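Waiting on the rota at Lepik

The canteen at the Lepik warehouse fills up twice a night, once at ten and again a little after two. Between the breaks the talk is carried on by phone, in a group chat that began last November when the new shift rota came in. Since then it has become the closest thing the night staff have to a union office.

Sirance, which runs the site, employs 2,037 people across its depots. Most of those at Lepik are pickers and packers, and most are on contracts that promise nine hours a week. In practice they work far more than that, but the extra hours are offered at short notice and can be withdrawn at shorter. Under the old rota, staff knew their shifts four weeks ahead. Under the new one they know them four days ahead.

The company says the change was needed to keep up with orders from its largest customer, the furniture chain Zukar. The workers say they were not asked. A petition against the rota gathered 1,000 signatures over the winter and was handed in at the front desk, where a receptionist signed for it.
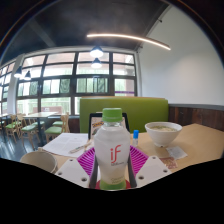

Vaida Kļaviņa said the pay was never her main complaint. She could live on it, she said, if she knew on the first of the month what it was going to be. Twice this year she has arranged childcare for a shift that was cancelled the same afternoon, and both times she paid for the childcare anyway.

Her account is a common one at Lepik. Cancelled shifts are not paid unless the notice is under two hours, and the notice is sent by text message. Several workers showed me messages that had arrived a few minutes before the cut-off. Sirance says its system sends them automatically, and that the timing depends on when the delivery schedule is confirmed.

The union has asked for three changes. It wants the four-week rota back, a minimum of 24 hours a week for anyone who wants it, and half pay for any shift cancelled on the day. Talks opened in February and have been adjourned twice. The company has offered to publish the rota seven days ahead for a trial period, but only for day staff.

That offer has caused some bad feeling. Day staff at Lepik are mostly on older contracts with fixed hours, and some of them feel they have little to gain from a dispute. Others have joined the overtime ban. At the Otia depot, on the other side of the ring road, the two groups voted together and the result was close. 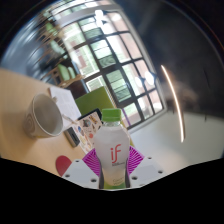 Rasmus Raudsepp voted against the ban and has kept to it all the same. It would cost him money, he said, and he still thinks the union should have taken the seven days and argued about the nights afterwards. But he would not walk past people he had worked beside for years to pick up their hours.

The ban has already slowed the site down. Trailers that used to be turned round overnight are standing in the yard until morning, and agency workers have been brought in to cover the late shift. The agency staff get their hours by text as well, and a few have asked to join the group chat.

The next round of talks is set for 13 April 2024. If they fail, the union will ballot for a strike at both depots. The ballot papers have been printed and are in a cupboard at the branch office.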